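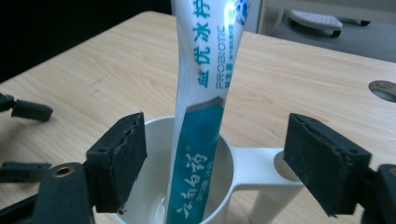
What does the Rokeck hand unit do that a teach pendant does not?

It records the path of a grip as a person carries it out, together with the view from the gripper itself, so the operator works with the fingers directly and never types in a position.

Handout 5: Hand-held grippers as a product

Read this before the June practical. Bring it with you, as the tables in the lab manual still refer to the old model.

1. What is sold

Tokent offers the Rokeck in two forms. The single kit has one hand unit, a charging base, a spare set of finger pads and a year of the Kuruc software. The paired kit has two hand units that share a clock, and is the one we have on trial. Both forms use the same fingers and the same camera mount. The arm that later repeats the task is bought separately, and Tokent does not make one.

Kuruc runs on an ordinary laptop. It stores each attempt as one file and lets you mark it as kept or rejected. You can trim the start and end of an attempt, but you cannot edit the middle.

2. The pads

The pads on the unit are black foam. Foam gives a little under load, which helps with objects that change shape when pressed, such as a toothpaste tube. A tube is a fair test for this reason: it yields in the middle, it is flat and stiff at the crimp, and a glossy one throws glare back at the camera. A cup with a side handle adds a second problem, as the fingers need room to pass on both sides of the rim.

Foam also wears. The surface roughens first, then small tears appear. Tokent sells pads in packs of 8 and says to change them when the gripping face is no longer flat. Vilém Polák's advice for this course is stricter: change them as soon as a tear reaches the edge of the pad. Write the change in the log, with the number of the last attempt made on the old pads.

3. Procedure for the practical

Work in pairs. One person holds the units and the other runs Kuruc.

Start with the fingers open and clear of the object.
Hold still until the software shows the ready mark.
Close on the tube at a steady speed.
Lift, move to the second position, set down, open.
Withdraw before stopping the recording.

Each pair makes 25 attempts. Reject an attempt if the object slips, if the other unit blocks the view, or if you pause for more than 2 seconds — a pause is copied by the arm along with everything else.

4. Points for the written review

Nuno Brandão ran the same kit at Wuromholm and will read the reviews. He is mainly interested in setup time, comfort over a long session and how many attempts were rejected. Give your own figures and say which pads were fitted.

Two known faults should be mentioned if you meet them. The trigger spring is stiff when new, and Kuruc sometimes loses the second unit after the laptop sleeps. Restarting the software brings it back, but the open attempt is lost.

Reviews should be no longer than two pages. Leave the units on charge when you finish, with the fingers open.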